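# Denness wrist and table capture kit

Denness is a recording kit for teams that teach arms by demonstration. An operator runs the arm through a task, and the kit saves the wrist view, the table view, the joint positions and the gripper opening against one clock. It is sold by Tollora as a full set or as separate parts.

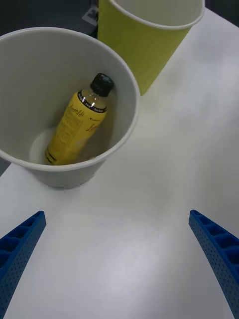
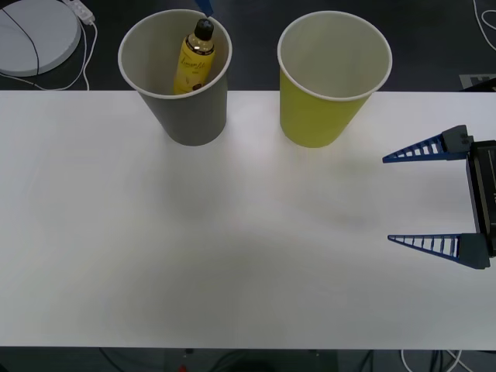
*Bottle-and-cups task on the white tabletop. First picture: wrist camera. Second picture: fixed camera.*

## What it records

Each take is saved as one folder with two video files, a joint log and a short text file holding the task name, the operator's initials and a pass or fail mark. The operator sets the mark with a foot pedal at the end of the take. Failed takes are kept by default. You can turn this off in the settings, but most training setups get some use out of them.

Video and joint readings are lined up when the take is saved. If one camera drops out, the take is flagged and the folder name gets an "x" at the end.

## In the set

- Wrist camera with bracket and 2 spare lens covers
- Fixed camera with clamp arm
- Foot pedal
- Sync box with power supply
- One pair of blue lattice fingers
- Baidoo recording software, one seat

The fingers bend around the object when they close, so one pair will handle paper cups and small bottles without a change of parts. They fit any parallel gripper on our mounting list. Extra pairs are sold separately.

## Setting up

Put the fixed camera where it can see the whole work area and at least one gripper with its jaws open. A plain, matte table is best. Run the alignment routine once after mounting, and again if either camera gets bumped. It takes 17 minutes from a cold start.

With two arms, you need a second wrist camera and a second sync cable. The sync box already has the port.

Storage holds up to 200 takes before the box asks you to offload. Copy them over the network or pull the card.

## Task cards

Baidoo comes with printable cards for simple pick and place work: bottle into cup, bottle from one cup to another, cup to a marked spot. Each card gives a start layout and an end layout. Change the start positions a little between takes, and swap the cup colors now and then. The Lader card pack adds stacking and sorting tasks.

## Price and orders

The full set is $679. Software updates are included for the life of the kit. Orders ship from stock unless the page shows a wait.

For mounting questions or a gripper that isn't on the list, write to Ruth Haslam in product support and include the model number and a photo of the flange.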